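Food Waste in the School Cafeteria: Where Does It Go and Can We Cut It
Final report, Environmental Issues elective
26/03/2019

Why this topic

Started with the trash cans by the cafeteria exit. By the end of second lunch they are full to the top and a lot of it is food that was never touched. Whole apples. Milk cartons still sealed. I wanted to know how much gets thrown out and what the school could do without spending a ton of money. My first idea was to look at the whole district but that was way too big so I narrowed it down to our building only.

Background

Our food comes from Sachdeva, the catering company that has the contract for the middle school too. They deliver in the morning and the kitchen heats and serves. Trash gets picked up by Rarken. All of it goes to the landfill, there is no compost pickup on our route right now. I called to ask and was told they do offer it for larger customers but it costs extra per bin and you have to sort it yourself. They did not give me a price over the phone.

Food in a landfill breaks down without much air and makes methane. That was covered in class so I won't go through it all again.

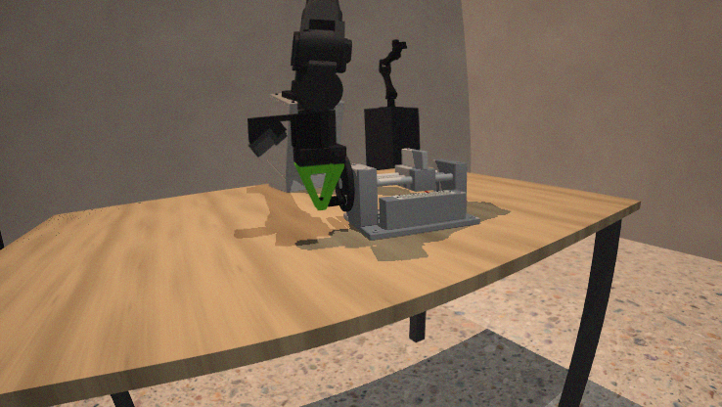 The other piece of background is the serving rule. Students have to take a fruit or vegetable with lunch for it to count as a full meal. I get why the rule is there. But alot of people take the apple, walk ten steps and drop it in the can. So some of the waste is kind of built in before anyone sits down.

What I did

Ran the weigh-in for 4 weeks, starting in December and finishing after break. Two bins by the exit, one for food and one for everything else. At the end of lunch I weighed the food bin on the bathroom scale from home, bag included, then took off the weight of an empty bin. Wrote it all in a notebook and typed it up later.

I also did a paper survey. Handed out 200, got most of them back, some with drawings on them and no answers. Threw those ones out.

Problems: missed one day for a dentist appointment. One day somebody dumped the food bin into the regular trash before I got there, so no number for that day. Pizza day and the half day are in the totals but they probably throw the average off.

Results

Total food weight for the whole period was 3,535 pounds. More than I guessed. I guessed maybe half that. This includes milk poured in the bin, which is heavy, so next time liquids should get their own bucket.

Worst days were the ones with the baked fish and the ones with the bean soup. Best day was pizza, almost nothing but crusts.

Survey answers, most common reasons for throwing food out:

1. Not enough time to eat. This was the top answer by a lot. The line is long and if you are at the back of it you get maybe ten minutes.
2. Don't like the fruit. Usually "mushy" or "sour", a few people said they would eat it if it was cut up.
3. Had to take it and didn't want it.
4. Portions too big. Mostly younger students said this one.

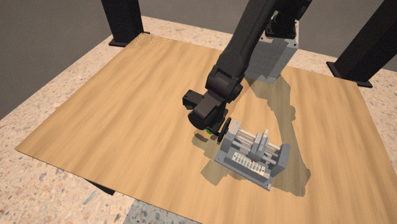
What could change

A share table is the cheapest option. You put sealed milk, whole fruit and packaged stuff on it and anyone can take it. Costs a table and a sign. The kitchen staff I asked were ok with it as long as there is a cooler for the milk.

Cutting the fruit. More work for the kitchen in the morning. But a cut apple is easier to eat fast – that helps with the time problem too.

Compost. I priced two ways of doing it. The Clirnix tumbler is meant for a backyard, so we would need several and someone to turn them over the summer. Skotance makes a bigger closed bin for schools and restaurants and that one would fit behind the gym by the fence. With the wood chips and a thermometer it comes to around 200 dollars for a small starter setup, which the garden club might cover. 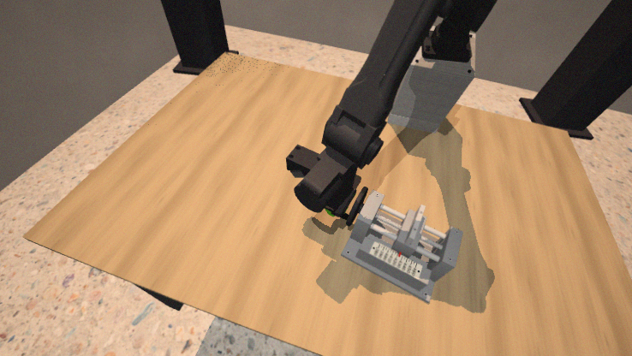
Compost does not take care of everything though. Meat and cheese can't go in, so someone has to sort, and in my two bin test people got it wrong pretty much every day even with the sign. I think you would need a student standing there for the first few weeks at least.

Longer lunch would probably do the most. Also the hardest to get, the bus schedule and the bell schedule are tied together. I asked at the office and they said it was looked at before and didn't work out.

What I would do different

Seperate the liquids. Borrow a better scale. Do the survey online so I don't have to type up all the answers by hand. Weigh in spring also, the menu changes and there are salads.

The notebook pages and a blank copy of the survey are in the folder turned in with this report.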